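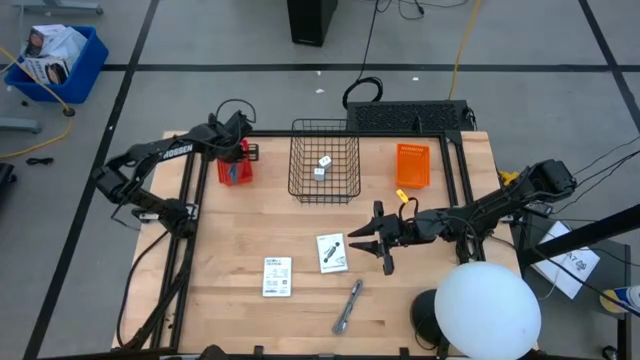 The Case for the Shorter Concert

The Drandness Symphony closed its season in June with a program that ran, intermission included, two hours and forty minutes. The playing was of a high order. The last movement of the evening nevertheless reached a hall in which many seats had been given up at the interval, and those who remained had begun to look for their coats before the final chord.

It is the position of this publication that the standard orchestral evening has grown too long, and that the orchestras of our region should say so in their planning as well as in private.

The overture, concerto and symphony format is often defended as tradition. It is a fairly recent tradition, and a narrow one. Audiences of earlier periods heard single movements, songs and chamber pieces on the same bill, and they came and went as they pleased. The present arrangement asks a listener to sit in silence for two long spans separated by a line at the bar. Some works need that span. A great many do not, and are placed on a program only to fill the space before the concerto.

The Ersoy Chamber Players offer a useful comparison. Their early evening series presents 70 minutes of music without an intermission, beginning at six o'clock. This past season it drew 1,793 listeners across its full run, in a room that seats 244. The same ensemble's full-length concerts, given in the same room and at a higher ticket price, were seldom more than half full. There are other possible explanations, the price among them, but the players themselves have drawn the obvious lesson and will add dates next year.

Three objections deserve a reply.

The first is that shorter concerts give poor value. This treats music as if it were sold by the yard. A patron who pays for a parking space, a meal and a sitter is buying an evening, and an evening that ends at half past seven leaves room for the meal.

The second is that the large works will disappear. They need not. A long symphony may stand alone, and it gains by doing so. When the Odetus Festival presented a single 80-minute symphony with nothing before it, the applause was the longest of the summer. Listeners had come to it fresh - and so had the brass.

The third objection is financial, and it is the most serious. The Stisine Hall, which has 3,000 seats, charges the same rental for a short evening as for a long one, and income from the bar at intermission is a real part of its budget. Hall managers will resist the change for that reason. A sensible answer would be two performances of a short program on one evening, with the bar open between them. Musicians' agreements would have to be revised to permit this, and the revision should be negotiated fairly, with proper rest and proper pay.

We do not ask that every concert be cut. We ask that the length of a program be decided by the music on it, and that orchestras print the expected finishing time on the ticket.

July 2, 2023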